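How I set up a two-arm table safely

Print this page | E-mail this to a friend

I get asked for my table rules quite a lot, so here they are, more or less as they hang on the wall at Lullham. Start with the floor! Tape out where people may stand, and keep the cables on the far side from whoever is working. Then do a slow lap and check every plug before you power anything up.

Next, lay out your flowers with the arms parked and wait 3 seconds after the light settles before you move off.

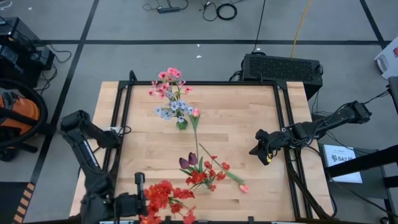
Flowers out on the table, one arm either side.

Keep the long stems lying flat and try not to pile the heads up (I'm guilty of this, I always want one more bunch). For first runs I cap the speed at 60 mm a second, going up to 200 once the paths look boring — and boring is what you want.

Glass has its own rules. Start with one vase, well in from the border, with no more than a splash of water in the bottom.
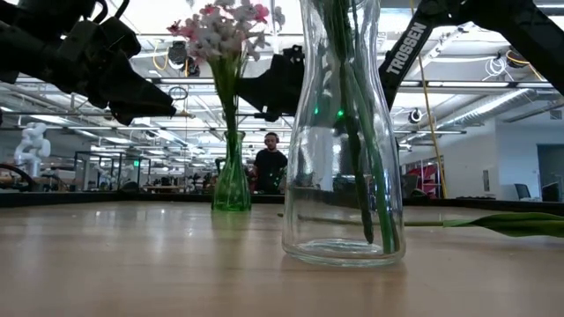
Whoever is standing at the table keeps their hands down while the arms are live, and says "clear" out loud before anyone presses go. We borrowed that last bit from the Strömberg handbook and I love it. Stop button within reach, always. Log the run, park the arms, then tidy up.

E-mail | Print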